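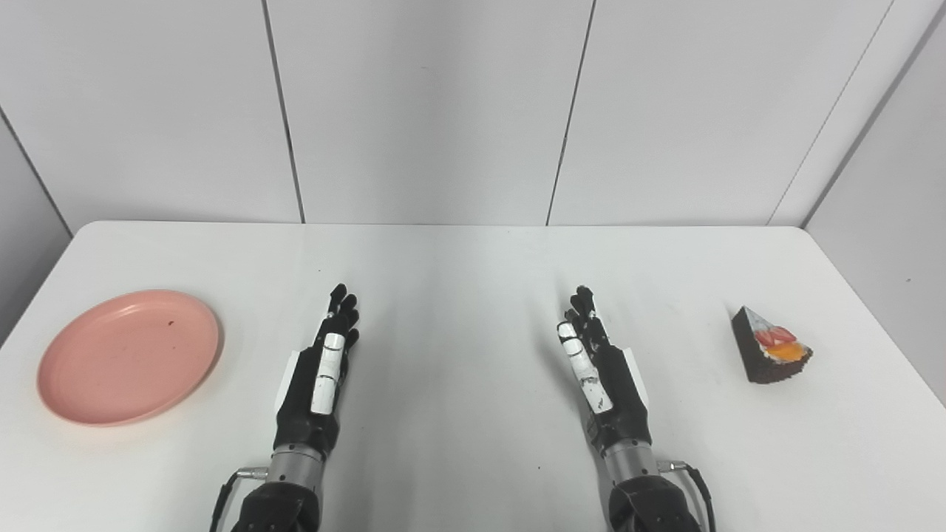
How much does it cost to buy lunch every workday? In my case it came to $1,710 for last year, and that was with a fair number of days when I brought leftovers.

I got that figure in January, when I went through my card statements for a different reason. I was looking for a refund from a shoe store and I started noticing the same three or four names over and over. Solanki Deli. The salad counter in the Skenley building. Solanki Deli again. So I added them up. I left out coffee and I left out anything I bought on a weekend.

The number bothered me less than the fact that I could remember almost none of the meals. I remember a good lentil soup in the fall. I remember a sandwich that had the wrong cheese on it. The rest is gone. If I had spent that money on a trip I would have been able to tell you about the trip.

So I started packing lunch, and this post is about what I learned from it. People at work asked me enough times that it seemed easier to write it down.

Why I used to buy

My office is in Dremby, a few blocks from the station, and everyone in my group went out at noon. It was the only time I left the building before dark in winter. I liked the walk. I think a lot of advice about packing lunch skips over this part. The sandwich was half of what I was paying for and the walk was the other half.

When I started bringing food I made a point of still going outside. I would eat at my desk, then go around the block while the others stood in line. Some days I walked over with them and didn't buy anything, and that was fine too, although the man at the deli did ask me once if I was on a diet.

What didn't work

Cooking everything on the weekend. This is what most of the websites tell you to do, and I tried it for the first two weeks. I made a big pot of chicken and rice and split it into 5 containers. The first two were good. The third was all right. By the fourth I was standing in front of the office refrigerator trying to think of an excuse, and I went to Skenley and bought a salad for more than the whole pot had cost me.

Salads with the dressing already on. I should have known this one.

Anything with fish. Our kitchen at work has one microwave and no window. I did it once.

Making lunch in the morning. I am slow in the morning. I catch the 16 bus, and if I miss it the next one gets me in late, so any plan that depends on my chopping an onion before seven is a bad plan.

What did work

Making lunch right after dinner, before I sit down. Once I sit down I am done for the night. If the cutting board is already out and dirty, it takes me very little extra effort to put together something for the next day. This was the biggest change and it cost nothing.

Cooking a little too much at dinner. I used to cook for one meal. Now I put in an extra potato or another handful of pasta. Dinner on one night is lunch on the next, and then it is finished, so I never get to the fourth day of anything.

Keeping a few things at work. I have a jar of peanut butter, a box of crackers and some canned soup in my bottom drawer. They are there for the mornings when I leave the food on the counter at home, and that happens more than I would like.

Allowing one bought lunch a week. I tried going without for most of a month and I was annoyed the whole time. With one day off I don't mind the others. I usually picked the day with the long staff meeting.

What I pack

None of this is interesting food. A bean and cheese burrito, wrapped tight and heated with a damp paper towel over it. Pasta with whatever vegetable was in the house. Egg salad on toast, with the toast in a separate bag so it stays dry. Cold noodles with peanut sauce. Soup from the freezer, if I remember to move it down to the refrigerator the night before.

The peanut sauce is two spoonfuls of peanut butter, one of soy sauce, a little vinegar, a little sugar, and hot water until it moves. I make it in the container I'm going to carry. It keeps for a few days — longer than I have ever tested, probably.

I also eat more fruit than I did. I never bought fruit at lunch. An apple at the deli counter was more than a dollar and it was always the same soft red kind.

Containers

I bought a set of Dostance containers because they were on sale and the lids snap on all four sides. They have been fine. One lid warped in the dishwasher and now it only closes on three sides, so that one holds crackers. Before those I was using old yogurt tubs, and they were also fine as long as I kept them upright. I wouldn't buy anything special until you have packed lunch for a few weeks and know what you like to carry. If you eat a lot of soup you want something tall. I ended up using the flat ones most.

The bag matters less than you would think. Mine is a cloth one that came free with something.

What I saved

My grocery bill went up, of course. I had expected that and I kept the receipts. It went up by $17 a week at first, mostly because I was stocking up on things like tortillas and soy sauce that I didn't have. It came down after that, but it never went back to where it was. I was still well ahead every week, even with the one bought lunch. I'm not going to give a total for the year when I only have part of a year.

I moved the difference into savings at the end of each week by hand. I know you can set that up to happen by itself, but I like doing it. If I leave it in checking it goes to something else and then I can't see that I did anything.

Where things are now

I had most of this post written before everything changed, and I thought about not putting it up. It's March 20, 2020, and I've been working from home all week. The deli is closed, or it was the last time I heard. I hope it opens again. I spent a lot of money there and I did like the people.

The lunch habit has turned out to be useful in a way I hadn't planned on. I already know how to stretch dinner into the next day, and I have a drawer's worth of canned soup at home because I brought it back with me on the last day in the office. I still make lunch the night before. I don't have to, with the kitchen right there, but the one day I skipped it I ate crackers over the sink at two in the afternoon and felt bad until dinner.

I still take the walk, too. I go around the block at noon and keep to the other side of the street when someone is coming.

Next on my list is bread. The store was out of it on my last two trips, but there was flour, so I bought a bag. I have never made bread that I would want to put a sandwich on. If you have a recipe that doesn't need a mixer, leave it in the comments.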